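Scene reset rules for pick-and-place logging: what counts as "randomized"?
Hornside Forums > Manipulation > Methods and good practice

kestrel_jig
Draft rule 7 for our lab's collection sheet reads: "Objects are re-placed between episodes. No object may keep both its position and its heading." Start state for the markers-and-cup task, wrist view:
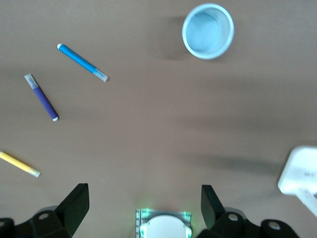

I want wording that two operators would apply the same way. Comments welcome before it goes into the September revision.

Somtochukwu Oyelaran
The rule doesn't define position. If a marker moves 2 mm, has it kept its position? One operator will say no and carry on. Put a minimum displacement in it or drop the clause.

kestrel_jig
Fair. What threshold do you use?

Somtochukwu Oyelaran
70 mm at the object's center, or 30 degrees of heading. Either one satisfies it. We print a grid on a card and keep it beside the cell.

flatpack_ik
I'd go further and take placement away from the operator. People have habits. We audited 200 start states at Adeleke and in 139 of them the markers were on the left half with the cup on the right. Everyone involved believed they were randomizing. Now a script draws the poses and the operator copies them from a screen.

kestrel_jig
The one I posted has that same split, markers left and cup right. Noted.

mullion
Scripted poses are slow, and they introduce a different error. Operators copy a pose badly, and then your log holds a commanded start pose that doesn't match the table. I would take hand placement with an honest log over that.

flatpack_ik
Then don't log the commanded pose as ground truth. Log the image. The script is there to break the habit, so a copying error of a centimeter is harmless.

mullion
Harmless until someone downstream reads the pose file. They will. We had this with the Skastetti set and had to withdraw the file.

Somtochukwu Oyelaran
Both of you could be satisfied by naming the field "requested_pose" and stating in the sheet that it is not a measurement.

kestrel_jig
Second question. Should cap direction be part of the heading? I have been treating a marker turned end for end as the same placement.

flatpack_ik
It's a different placement if the task cares which end goes into the cup first. Write heading as 0 to 360, tail to cap.

mullion
Agree on that one. Also say what happens when an object is only partly in the wrist view at the start. Our sheet at Conano allows it as long as the fixed camera has the whole object.

kestrel_jig
We have no such line. Revised text:

7. Between episodes, each object is moved at least 70 mm or turned at least 30 degrees. Heading is 0 to 360, tail to cap.
7a. Start poses are drawn by script. The stored value is requested_pose and is not a measurement.
7b. Objects may be partly outside the wrist view if the fixed camera sees them whole.

mullion
I still object to 7a — make it "may be drawn" and I'll stop.

kestrel_jig
Leaving it as "are" for the trial period. I'll post the placement plots when we have them.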